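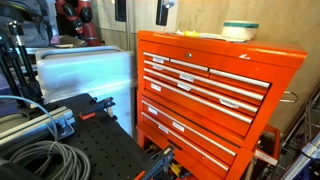
Workshop robots can fetch, but putting away still takes a person

27 October 2026

Robots being tried out in small workshops can now do some of the fetching and carrying, but they are still slow at opening drawers and poor at putting things back, according to a report published by the Dorness workshop trials.

The trials began in January at a repair and fabrication business in Skistthorpe. The aim was to find out whether a single arm, bought off the shelf and mounted on a bench, could take over the odd jobs that fill the gaps in a fitter's day: getting out a spanner, holding a part steady, clearing offcuts and returning tools at the end of a shift.

Kiprono Kirui, who led the work, said the results were mixed.

"If you ask it for something that's lying on the bench with a bit of space round it, you'll generally get it," he said. "If the thing is in a drawer under three other things, you may as well get up and fetch it yourself."

When asked to pick up a named tool from an open bench, the arm managed it in 87 per cent of attempts. The report gives no single figure for drawers, and says the outcome depended too much on how full the drawer was and whether it had been shut properly the time before.

Drawers caused trouble at each stage. Long metal pulls are easy for a hand to find by feel, but their shine confused the depth sensing, and the arm often closed its fingers just in front of the handle. A heavy drawer would move a little and then stick. On two occasions the arm pulled hard enough to shift the chest, and the trial was stopped while the force limit was lowered.

Labels helped less than expected. The staff had marked their drawers years ago in small print, and the software could read the words only when the arm was brought up close and the light was good. Larger labels were tried later in the year. They made it quicker to find the right drawer and made no difference to opening it.

The hardest job was tidying. The arm was asked to clear a bench at the end of the day and put each item where it belonged. Coiled cable was the worst of the everyday items, followed by anything wrapped in plastic film. Bar clamps were picked up well enough but were often put down with the screw still wound out, so that they would not fit back in their place.

It also had no good way of telling what was rubbish. Short lengths of aluminium were thrown in the scrap bin when the fitters wanted to keep them, and a used rag was carefully returned to a drawer of sockets.

Staff at the Skistthorpe site were asked what they thought after three months and again at the end. Most said they would keep the arm for holding work in place, a job it did without complaint and for as long as needed. Few wanted it for tidying. One fitter wrote that he had spent longer looking for things the robot had put away than he would have spent putting them away himself.

The software used in the trials, called Erus, was first written for kitchen tasks such as loading a dishwasher and wiping worktops. Its developer, Hà, adapted it for workshops last year. The company said in a written reply that it accepted the findings and that an update to the way the system handles drawers was being tested.

Kirui said the lessons would apply in the home too, where cupboards are fuller than they look in a demonstration and people do not keep things in the same place from one week to the next.

"A workshop is a fair test," he said. "It's crowded, people are busy, and they move things without telling you. So is a kitchen at teatime."

The report sets out five recommendations for businesses thinking of buying an arm. They include starting with one bench, keeping the robot's force limit low when people are nearby, and leaving drawers out of it for the first few months. It also suggests that owners work out how much time is really spent on fetching before they spend any money. At Skistthorpe the staff had guessed an hour a day each, and the true figure was well under half that.

A second round of trials is planned at a joinery firm in Dorness, where the arm will be used for sweeping up and for sorting screws and fixings. Drawers will be left until the update is ready. The full report is available from the Dorness workshop trials on request.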